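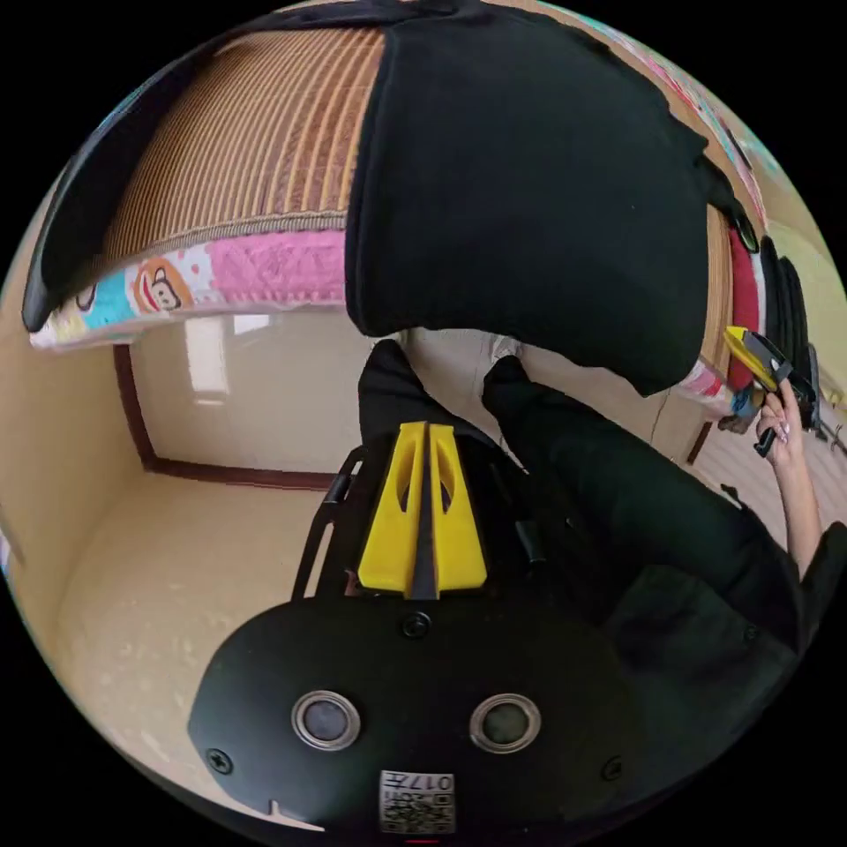 About Skirside

Skirside is an independent sixth-form and adult college for people who want to learn a practical trade alongside their exams. We teach joinery, upholstery, bookbinding and garment repair, and every student also takes English and maths up to the level they need.

How we started

The college opened in a single rented room above a chandler's shop, with one joinery course and 4 students. Upholstery came the year after. We moved to our present building on Caltitz Road when the old printworks came up for sale, and we have stayed there since. The ground floor still has the original loading doors, which makes deliveries of timber a good deal easier than they were up two flights of stairs.

Since opening we have taught 3,734 students. Many came straight from school. Others were changing work in their forties or fifties, and a few had retired and wanted to learn a trade properly after years of doing it at home.

What we teach

Joinery runs as a one-year or two-year course. First-year students make a tool tote, a small cabinet and a sash window. Second-year students choose their own main piece and agree it with their tutor before the end of the autumn term.

Upholstery is taught over one year. Students bring their own chair or stool for the second half of the course. Please ask us before buying one, as some modern frames will not take traditional webbing.

Bookbinding covers case binding, repairs to cloth and paper, and simple boxes. The Saragih Bindery, our neighbour across the yard, takes two of our students each spring for a month of work experience.

Garment repair is our newest course. It is taught in the evenings only, from six until half past eight, and there is no entry requirement.

Class sizes and timetable

Workshop groups have no more than 12 students. English and maths groups are a little larger. Full-time students are in college for 30 weeks of the year and have one day each week set aside for private study, when the library and the hand-tool bench room are open but the machine shop is closed.

Fees and help with costs

Students under nineteen do not pay tuition fees. Adult fees depend on the course and can be paid in full or by term. The Zevau Fund, set up by a former student, pays for tools and travel for students on low incomes. You can apply to it at the same time as you apply for a place.

Our staff

We have 51 members of staff, full-time and part-time together. Most of the workshop tutors also run their own businesses, so they may not be able to answer emails on the same day.

Visiting us

Open evenings are held in June and again in the autumn term. You can look round the workshops, see finished student work and talk to the tutors. There is no need to book. Parking at the front is for disabled visitors only, and the side gate on Caltitz Road has a ramp.

For course dates, see the Courses page. For anything else, ring the college office between nine and four during term time.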